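The Table Comes First: a morning with Zdislava Jelínek

July 2021

Zdislava Jelínek had already put the kettle on when I found the right door, which took me a while, as there are three at the side of the Gesholm building and two of them are cupboards. She waved me in with a tea towel over her shoulder and a pencil behind each ear, and before I had my notebook open she was telling me about glue.

She makes worktops and tables, mostly in strips of solid wood, and has done so for 11 years. Before that she repaired chairs, and before that she worked in the office of a curtain maker called Rustari, where she says she learned everything she knows about cloth and nothing at all about filing. The two halves of her life have come together rather nicely, because these days people come to her as much for advice about looking after a table as for the table itself. She runs a little class on it, too, in the evenings, with cake.

"People will spend months choosing a table," she said, pouring the tea, "and then they go home and wipe it with whatever is under the sink. I don't tell them off. I used to do it myself! My mother's kitchen table had a ring on it the size of a dinner plate and that was me, aged nine, with a hot pan and no sense."

I asked her why she likes strips so much, when a good many of her customers arrive asking for one great wide plank. She laughed and said she had been asked that by her own brother, at some length, over Christmas dinner.

"A wide plank is lovely, I won't say it isn't. But it moves. You get a damp autumn and then the heating goes on and the thing has a will of its own. With strips you've got lots of small pieces all pulling a little bit this way and that way, and they calm each other down. And then there's the colour. I lay them all out on the floor before I glue anything, and I walk round them in my socks, and I swap this one with that one. My husband thinks I'm playing cards. You want a dark one here and there, so that it looks like wood and doesn't look like a biscuit."

The laying out can take her a whole day. The gluing is quick by comparison, though she won't be spoken to while it is going on, and the radio has to be off. She uses an oil called Flistex for the finish – two thin coats, a night between them, and a third coat if the table is going to a house with children. She was quite firm about the thinness. Most of the sticky tables she gets called out to see have been loved too generously, she told me, with the oil left standing on top like gravy.

From there we got on to cloths, and I have to say I had not expected to spend the best part of an hour on cloths, or to enjoy it so much. Zdislava keeps hers in an old chest from Solberg, the furniture shop that used to be on the corner, and she knows them all by feel. Old bed sheets are good. Old T-shirts are better, once they have been through the wash so many times that they have given up any fluff they had. New dusters she doesn't trust until they've had a year of hard use. She cuts everything with the same heavy scissors, never tears, and she saves the narrow offcuts for getting along the joins and into corners.

"You use a dark one for oil and a light one for the wiping off," she said. "Then you can see on the light one what's still coming up. If it comes away clean you can stop. I had a lady in the class who went on for an hour after that, she was enjoying herself so much, and I didn't like to say anything."

And you leave them on the table between goes?

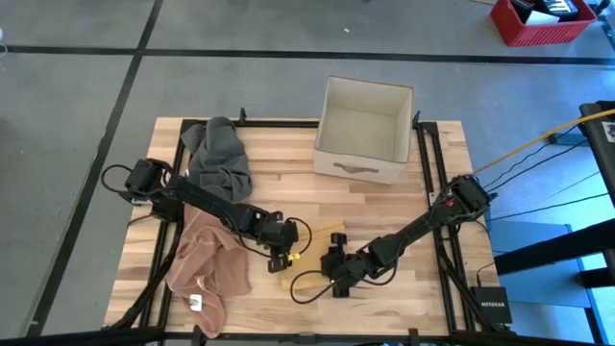

"I do, I just drop them at the side, in a heap," she said. "I know I ought to fold them. My aunt folded everything, she folded carrier bags. But if I fold a cloth I forget where I am with it, and if it's in a heap by my elbow I can pick it up and carry on. The tidying is for the end. What I do say to everybody is, when there's oil on them, don't leave them in a heap overnight. Take them outside and hang them flat over the fence until they're stiff. They can get hot all by themselves, oily cloths, and people won't believe it."

She likes a pale table best, she went on, though it does have its annoyances. Pale scraps vanish on it. She once spent a whole afternoon looking for a paper pattern for a drawer front, accused the dog, cut a new one, and found the first when she leaned on it with her sleeve.

We had a second cup of tea and she showed me her order book, which is a proper book with a ribbon in it. The first table she ever sold is on page one, in very careful handwriting. By page three the handwriting has gone completely. She is booked up well into August, and after that she would like a fortnight in which she doesn't lift anything heavier than a sandwich.

I asked whether there was one thing she would want a new owner to do, if they did nothing else.

"Use it," she said straight away. "Roll pastry on it, do your sewing on it, let the children do their homework. I had a man who kept a blanket over his for two years. Two years! I went round to oil it and there was nothing to oil. I said to him, at least have your breakfast on it, and he said he has his breakfast standing up."

She was still shaking her head over him as she walked me back past the two cupboards to the street, with the tea towel on her shoulder and only one of the pencils.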